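Leave the Lichen Alone

Every February, when the grass has stopped growing and the ground is hard enough to park on, people turn up at the old burial ground at Ocampo with buckets and brushes. They mean well. They have come to find a great-grandparent, they can't read the stone, and they have brought something from under the laundry sink to fix it. I think they should be asked to stop, and I think the shire should put up a sign saying so.

The Ocampo ground has 191 marked graves and a good many more that were never marked, or were marked in timber that went in a grass fire. The register, which is kept at the Nollik library and can be seen on request, lists 1122 burials for the whole parish, counting the Catholic section across the creek. For most of those people the register is all there is. Where a stone exists it is often the only place a maiden name or a village of birth was ever written down, so it matters what happens to the surface of it.
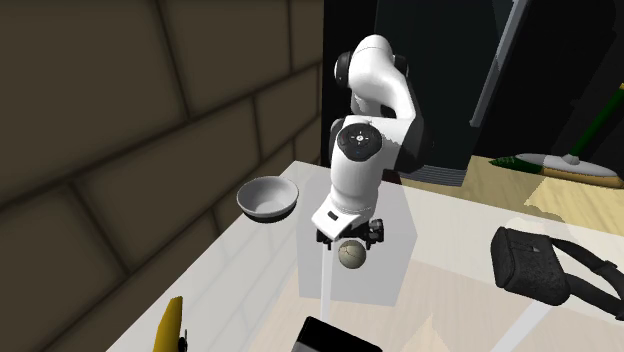

Robot arm and ball, computer rendering.

Most of the older stones are local sandstone, cut from the quarry on the Sedus road. It is soft and it was cheap. The face of the stone weathers to a thin skin, and the lettering sits in that skin. Scrub it with a wire brush and the skin comes off as sand. Household bleach is worse in the long run, as the salts stay behind in the stone and push the surface off in flakes over the next few winters. I have a notebook of inscriptions I copied at Ocampo 40 years ago, and I can no longer read several of them on the ground. The ones in the worst shape are along the front fence, where visitors go first.

Lichen gets the blame for a lot of this. Some kinds do root into stone, slowly. But pulling lichen off dry takes the stone with it, and a stone that has carried the same grey crust since before the war is usually in better condition underneath than its neighbour that gets a scrub every second summer. If you need to read it, go early in the morning or late in the afternoon when the sun is low across the face. A mirror held to one side does the same job at noon. Clean water in a spray bottle will often darken the letters enough to make out a date.

Please don't use chalk, flour or shaving cream either. All three were recommended in family history newsletters when I started, and I used chalk myself at the Fisum churchyard. I regret it.

The harder question is who decides. A descendant may feel the stone is theirs, and in law, in some places, it may be. I don't think that settles it. A stone put up by one family in the 1870s now has descendants in every state and probably overseas, and the first one to arrive with a bottle of cleaner is acting for all the others without asking them. The sensible course is to photograph it, copy it, lodge the copy at Nollik, and leave the stone as you found it. If it is leaning or broken, write to the shire, which has a form for the purpose and does eventually answer. 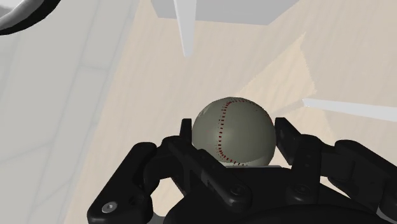
Brenda Sosa wrote to me after an earlier version of this piece to say I was being too hard on families. Her grandmother's stone at Ocampo had been washed with plain water and a soft brush every year since it went up, she said, and it was perfectly legible, and visiting it with a bucket was the way her family remembered people. Were they meant to stand there with their hands in their pockets?

It's a fair point and I have softened a line or two. Her grandmother's stone is polished granite, which will put up with nearly anything, and I have no quarrel with water and a soft brush on granite. There are 3 granite stones in that row. The rest of the row is sandstone, and the same bucket shouldn't be carried along to it.

I would like the sign to go on the gate, at reading height, and to say which is which. The shire has told me it will be considered with the next round of fencing.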